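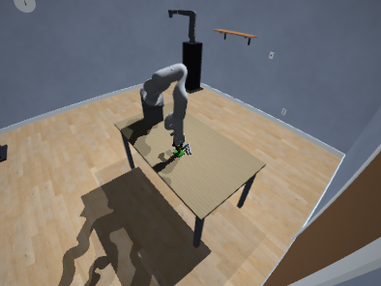

One buyer writes that the fill level crept up by a hair toward the end of a long run, and that leveling the feed tank again cured it. The level is set by the spout, but the filler still needs a steady head of liquid above it. Please read the setup notes below before ordering a replacement float.

Clilitz Gravity Bottle Filler, Two-Spout

The Clilitz is a manual gravity filler for whiskey, rum, brandy and other still spirits. It is meant for small distilleries and independent bottlers working from a single cask or a small blending tank. It uses no pump and no electrical supply, and it is not suitable for carbonated drinks, cream liqueurs or anything with fruit pulp in it.

Spirit enters the reservoir through the rear inlet, where a float valve holds it at a constant height. Each spout opens when a bottle is pushed up onto it and siphons until the liquid in the bottle matches the reservoir level. The bottle can then stay in place without overfilling.

Specification

Spouts: 2, removable
Reservoir, spouts and drip tray: stainless steel
Inlet hose: 84 inches, supplied uncut
Seals: PTFE
Float: stainless steel, adjustable
Operation: manual, gravity feed

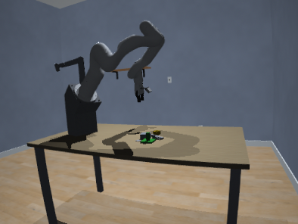

The reservoir height is adjusted with the knurled screw on the right side of the body. Set it with an empty bottle of the type being filled, check the first bottle against a measured volume, and lock the screw. Changing to a different bottle shape means setting it again. Glass from different molds can vary enough to matter, so check volumes again at the start of each new pallet.

Spirit temperature also affects measured volume. Let the tank and the bottling room settle overnight before a run.

Setup notes

Place the feed tank with its outlet above the filler inlet. Keep the hose free of loops, which trap air. Prime both spouts into a jug and return the liquid to the tank. If one spout runs slower than the other, close the tank valve, remove the spout and look for char or filter fiber in the bore. Cask-strength spirit should go through the Jundness inline screen first (sold separately).

Flush with clean water after use and drain fully. Do not use chlorine cleaners on the float.

Spares and availability

Seal kits and floats are held at our Cheetham warehouse. Complete fillers ship from Fevville. The warranty is 2 years on the body and excludes seals. The three-spout version is out of production, and the next batch of wide-neck adapters is due in October.

Page revised 3/14/21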